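Padbridge: a project report
I-hsuan Tsao, Spatial and Editorial Design, second year

1. What I said I would do

My proposal promised "an immersive environment exploring the threshold between the printed page and the inhabited room". My tutor underlined "inhabited" and wrote "by whom?" beside it. I spent most of October trying to answer her.

What I made in the end is a reading corner that folds. It is called Padbridge, after the street where I found the first piece of board, and it goes with a small printed magazine called Stullenano, which has only ever had one issue. The corner is meant to be set up in a shop or a foyer by one person without tools, and the magazine is meant to be read in it. Both of these things have happened once.

2. Where it came from

The starting point was an 1899 catalogue of shop fittings in the college library, which you may look at but not photocopy. It is full of folding screens, folding counters and one folding confessional that I still think about. I drew nineteen pages of hinges by hand. The drawings are in the appendix and are better than the hinges.

I also looked at how magazines build rooms for their photo shoots. They mostly build two walls and stop. I found this encouraging, as I had the budget for two walls.

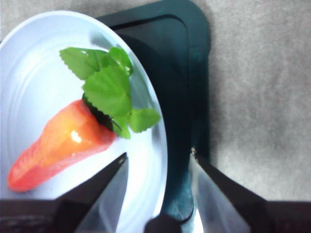 The budget was 700 pounds, which had to cover the board, the printing and the van. Mok, the print shop by the station, took more than half of it. They were patient with me over the paper, which I changed twice, and less patient over the cover, which I changed after it had been printed. I have kept the first covers. They make good shims.

3. Making it

The walls are made of 4 panels joined by cloth hinges. The first version used metal ones from a supplier called Nevex, and it folded beautifully in one direction. The direction was outwards. Cloth was cheaper, quieter and could be mended with an iron, so I wrote in my sketchbook that it had been a decision about softness, and by the interim review I believed it.

Colour took a week. I wanted a green that would look the same on the wall and on the magazine's inside cover. Paint and ink do not want this. Under the studio lights the two were close, in daylight they were cousins, and in the foyer they looked as if they had been chosen by people who disliked each other. I moved the magazine rack to the opposite wall, so that you could never quite see both at once. I would like this to be marked as spatial design.

The seat is a plain bench with a sloping back. I tested the slope on classmates, who are not a fair sample, being tired. All of them said it was comfortable and one of them missed a lecture.

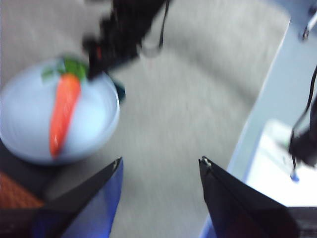 Page last changed: 26/11/2019

4. Setting it up

I installed Padbridge in the college foyer between the lifts and the vending machine. Putting it up took far longer than my drawings suggest, mainly owing to the floor, which slopes towards the doors. The drawings assume a floor of the ideal kind.

People used it. They sat, they put coats on it, they charged phones beside it. A fair number picked up Stullenano and a smaller number opened it. The longest visit I watched was by a man waiting for the lift, who read the whole of the essay on awnings and then took the stairs.

The vending machine hums at a pitch you stop noticing until you try to read. I would not put it there again, though my tutor said it was the first thing in the project that felt inhabited.

5. What I would change

The bench is too heavy for one person. I carried it alone for the assessment, to prove the point in the proposal, and don't wish to repeat it. A slatted version would help and I have drawn one.

The magazine should be smaller. At its present size it blocks your view of the room, so the threshold between the page and the room is mostly page. I would also number the pages, which I left out for reasons of atmosphere, and which made the contents list hard to use.

6. What happens next

Two people have asked to borrow the walls, one for a poetry evening and one for a cupboard. The panels are under the stairs on the second floor with my name on them. Please fold them inwards.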